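Shelf Unit and Sponge Stock – Working Meeting
Minutes

Mon 22 November, Bamstead workshop, upstairs room

Present: Hacer Güneş (chair), Sipho Mathebula, Ching-wen Fang, Tien-fu Chung (minutes)
Apologies: Ching-wen Chuang

1. Minutes of the previous meeting

Agreed as correct with one change. Under item 4, "lower rail" should read "lower board". The rail was not discussed.

2. Actions carried forward

2.1 Paint samples for the side panels. Closed. SM obtained two yellows from Trendow and the lighter one was chosen in October. No further samples are wanted.

2.2 Spare screws. Open. CF ordered a bag from Cheung but the heads supplied were the wrong size. They have been sent back. Replacements are expected in the first week of December.

2.3 Labels for the sponge boxes. Open, with CC. Carried to the next meeting in her absence.

3. Shelf layout

3.1 HG restated the layout as agreed in the summer. Green sponges go on the upper shelf, the pink one, flat and in a single row, long edges touching. Blue sponges go on the lower shelf, which is painted blue, standing on edge and filled from the left. Orange sponges have no settled place.

3.2 SM said the flat row works well for green. The sponges do not slide on the painted board and a missing one shows straight away. He would like the row started hard against the left side panel every time. At present the starting point varies and the space at the right-hand end varies with it. Agreed. TC to add a sentence to the layout sheet.

3.3 CF raised the blue sponges. Stood on edge they lean, and the amount of lean depends on which face is turned to the front. Two leaning together can look like different heights when they are the same size. She asked whether blue should be laid flat as well. HG preferred to keep them upright, as the lower shelf would otherwise hold too few. No change for now. CF may bring it back once the order under item 5 has arrived.

3.4 Discussion of orange took up most of this item. Three options were put forward:

(a) lower shelf, to the right of the blue;
(b) upper shelf, in whatever space is left beyond the green;
(c) a separate tray.

SM was against (b) on the grounds that a mixed row is slow to check. HG was against (c) – there is no tray of a suitable depth and she does not want one bought. Option (a) was agreed for a trial period of two weeks. Orange to stand on edge with the yellow scrubbing layer to the back.

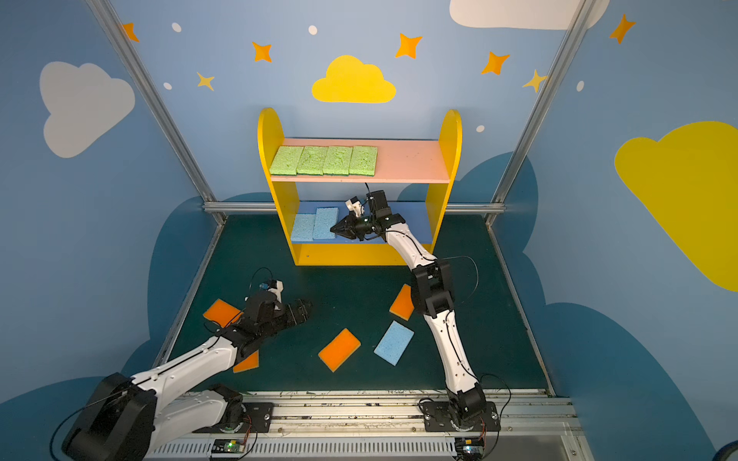
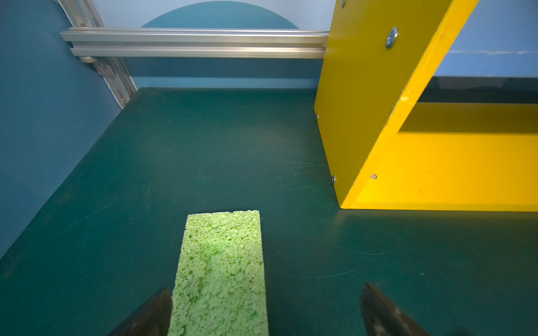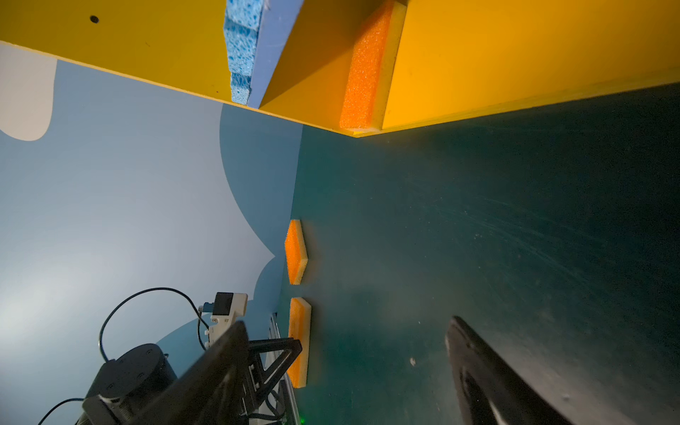 3.5 TC asked what happens if the lower shelf is full before all the orange is away. HG said the remainder should go back in the box and be written on the stock sheet. It should not be stacked on top of the other sponges. A second layer was tried in the spring and pressed the bottom one out of shape.

3.6 The order of tidying was confirmed: green first, then blue, then orange.

4. Condition of the shelf unit and surfaces

4.1 Side panels. Paint is sound. SM has checked the arched tops for chips and found none worth repairing. He will keep the remaining half tin of yellow, lid taped, in the metal cupboard.

4.2 Fixings. SM went over the screws in the side panels with a hand driver. One took a quarter turn and the others were tight. He asked that nobody uses the powered driver on them.

4.3 Teal surface. Fine scratches and pale scuffs continue to build up. CF has tried a damp cloth and then a mild cream cleaner on a small patch. The cloth lifted dust only. The cream took off some of the marks but left a shine that is more obvious than the scratches were. Agreed that the cream is not to be used again. The surface will be wiped with a damp cloth at the end of each week and otherwise left alone.

4.4 HG asked for a price for a replacement sheet in the same colour, matt. SM to enquire. He noted that the present sheet was cut on site and the drawing has not been found, so it will have to be measured again.

4.5 Blue walls. CF would like the cloud pattern kept if the walls are ever repainted. Noted. There is no plan to repaint.

5. Sponge stock and ordering

5.1 CF reported 28 packs in the store room across the three colours. Green is the lowest. Several of the blue packs are from the older Lukier batch and are slightly thicker than the current ones. The two batches should not be mixed on the shelf. CF will mark the older packs with tape on the short side until the proper labels are ready.

5.2 An order for 700 sponges was put forward, to last through to the summer. HG thought this high. TC pointed out that the price break falls at that number and that the store room has the space. Agreed subject to Lukier confirming that all three colours will come from one batch. If they cannot confirm, the order is to be held and brought back here.

5.3 Worn sponges. Any with torn corners or with the scrubbing layer lifting should be taken out and put in the bin by the store room door. SM asked whether they could go to the cleaning cupboard for ordinary use. Agreed, up to a reasonable number.

6. Layout sheet

6.1 The sheet is at version 7. TC to issue a new version with the changes under 3.2, 3.4 and 3.6. The colour names on the sheet are to match the box labels exactly – "light blue" and "blue" have both been used for the same sponge and this has caused at least one wrong count.

6.2 The printed copy by the door is out of date and should come down today.

7. Any other business

7.1 CF asked for a second stool in the store room. HG will look for one downstairs.

7.2 SM is away for the second week of December. CF will do the weekly wipe.

8. Actions

TC – revise and reissue layout sheet; remove old copy from door
SM – price for teal sheet; measure present sheet
CF – chase Cheung for screws; tape older blue packs; contact Lukier about the batch
CC – box labels (carried forward)
HG – stool

9. Next meeting

Early December, same room, before SM goes on leave. TC to send round dates. Comments on these minutes to TC by Friday.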